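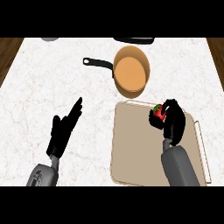

Hard water was the main item at the spring meeting of the Cloletora Water Association, and most of the evening went to it. The board had asked members to write in with questions ahead of time, and these were taken first. Several were on how to get scale off faucets and sinks. The operator said white vinegar works on most chrome and glass but should be kept off marble. On a white marble countertop with faint beige and gray veining, like the one shown, acid leaves a dull spot that has to be polished out. Plain water and a soft cloth will do for everyday cleaning. A member asked if the association would pay for damaged stone. The answer was no, as the water meets all required limits and hardness is not a regulated item.

Minutes of the spring meeting, 4/26/21
Held at the pump house annex, Lidau Road

Call to order and minutes
The chair called the meeting to order. There were 39 members signed in, which meets the quorum. The minutes of the last meeting were approved with one correction: the hydrant replaced over the winter was the one at the lower end of Lidau Road and not the one by the bridge.

Operator's report
The system serves 601 connections. Both wells ran normally through the winter. The lower well was off for 2 days while a check valve was changed, and the tank level held during that time. All monthly samples came back clear. The operator is still finding meter pits full of mud along the creek and asks members to keep their lids closed and brush cut back so the meters can be read.

Leak on the upper main
The leak reported last fall has been fixed. The crew found a cracked coupling under the shoulder of the road. The patch in the pavement has settled and the county has asked that it be redone before the end of June. The board will get a price. A member who lives across from the patch said that trucks hit it all night and would like it done sooner. The chair said the paving plant's schedule is out of our hands but the request would be passed on.

Hard water, continued
After the written questions the board presented the choices it has been looking at. The first is to do nothing and leave softening to each household, as now. The second is to blend more water from the upper well, which is softer but has a lower yield. The third is central softening at the pump house.

Naqvi Engineering looked at the blending plan and sent a letter, which was read aloud. Their view is that blending would help in the cooler months, but that the upper well could not keep up with lawn watering in summer. They recommend a pump test before any decision.

Teltent sent a price for a central softener. The board did not find the price complete. It left out the building work, the salt storage and the cost of hauling off the brine. The clerk has written back for a full figure. 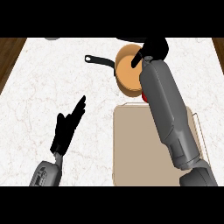
Discussion was open to the floor. Members who already own softeners did not want to pay a second time through their rates. Members who rent out houses said they replace water heater elements too often and would pay more for softer water. One member asked if the salt would be a problem for people on low sodium diets. The operator said a separate unsoftened line to each kitchen would not be practical from the pump house, and that this is a fair point against central treatment. Another asked about septic systems along the creek and whether more brine would reach them. The board did not have an answer and will ask Naqvi Engineering.

Motion: to pay for a pump test of the upper well out of the reserve account. Seconded. Carried on a show of hands, with 3 opposed.

Motion: to take no further action on central softening until a complete price is in hand. Seconded. Carried.

Rates
No change in rates is proposed. The late fee stays as it is. Members who want to pay online can ask the office for the form. Several said the last bill was hard to read because the previous balance and new charges run together. The clerk will ask the printer for a layout with a line between them.

Other business
The gate at the tank was found open again. The lock will be changed, and keys will be signed out at the office from now on.

A member asked that the flushing schedule be posted before flushing starts, as laundry was stained last time. The operator agreed to put up signs at both ends of Lidau Road and a notice on the office door.

The meeting was adjourned. The results of the pump test will be mailed with the bills.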